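Handheld gripper demos for garment folding: how should I handle regrasps and half-finished folds?

Asked March 8, 2024 | Tags: imitation-learning, data-collection, deformables, handheld-grippers

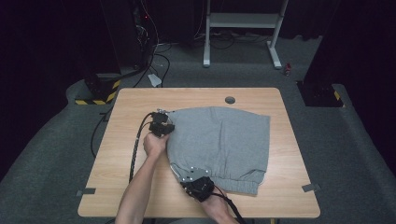 Question

I am collecting folding demonstrations with two handheld grippers, one per hand, head camera on the operator. The garment in this batch is a pair of light gray sweatpants. The target policy is a plain behavior cloning model with action chunks, run on the Osstead two-arm cell.

We have 500 episodes so far. When I train on them, the policy reaches the fabric and pinches it, then hesitates. On replay it opens and closes the jaw two or three times at the same spot before it lifts. I went back through the recordings and operators do the same thing. They pinch, feel that they only have one layer, release, and pinch again.

Three things I can't settle:

1. Do I cut the regrasps out of the episodes, or throw away any episode that has one?

2. Should every episode start with the garment fully open, or can I also start from a garment that is already folded once?

3. The gripper cables run across the table toward the operator and end up in view in most episodes. Does the model care?

Episodes are stored in the Levon log format, with gripper width and pose resampled to the camera clock. No force signal.

Answer 1 (accepted)

Taking the regrasps first. Do not cut frames out of the middle of an episode. With action chunks, a cut gives you a jump in pose between two neighboring steps, and the model will try to reproduce the jump. If you must remove something, split the episode at the release and keep the two parts as separate segments, then make sure no chunk is sampled across the split.

I would not throw the episodes away either. A regrasp after a bad pinch is useful data. The trouble in your case is that the reason for it is not in the observation. The operator feels one layer against two through the handle. The model has a head view, in which one layer of sweatpant fabric and two layers look nearly the same from above, and no force. So from the model's side the jaw opens at random.

What worked on our setup, in order of effect:

- Add the measured jaw width to the observation if it is only in the action now. Commanded and measured width differ when there is thick fabric in between, and that difference is a usable layer signal. With handheld grippers you have only the measured value, so log it at full rate and do not round it.
- Feed a short history of jaw width. Our first version saw one step only and could not tell a first pinch from a second.
- Ask operators to back off a visible distance before trying again. A regrasp with no hand motion is the worst kind.

On start states: mix them. If all episodes start fully open, the late folds are only ever seen after a good first fold, and the policy has no way back from a poor one. We collected 2000 segments with the garment already partly folded and sometimes folded badly on purpose - crooked leg, waistband turned under, one cuff sticking out. Label the start state in the metadata so you can reweight later. Keep the end state strict. If one operator stops at a half fold and another goes on to a packet, you have two tasks in one folder.

On cables: the model cares if the cable position predicts the phase. Check whether the left cable always lies on the same side when the second fold begins. If it does, reroute it between sessions. Your robot arms will not trail the same cable, so that cue is gone at run time anyway.

Answer 2

Agree with most of the above, but I'd check timing before touching the dataset. We had the same stutter at the Clakitville lab and it was a delay between the jaw encoder and the camera. The width signal ran late, so the fabric was already lifting in the picture while the label still said open. We shifted the width stream, retrained on the same 2730 episodes, and most of the stutter went away. To test it, film a few hard closes on an empty jaw and compare the contact frame to the encoder minimum. Do it for left and right separately. Ours were not the same.

Answer 3

just collect more, we stopped seeing this at more than 3000. also the Van Damme finger pads grip fleece better than bare metal

Comment on Answer 3

More of the same data will not add the missing layer signal. Changing pads partway through also changes the contact behavior, so tag those episodes separately.

Comment by asker

Width was in the action only. I have added it to the observation with a short history and will run the hard-close test on both grippers before the next session. Start states will be mixed from the next batch on.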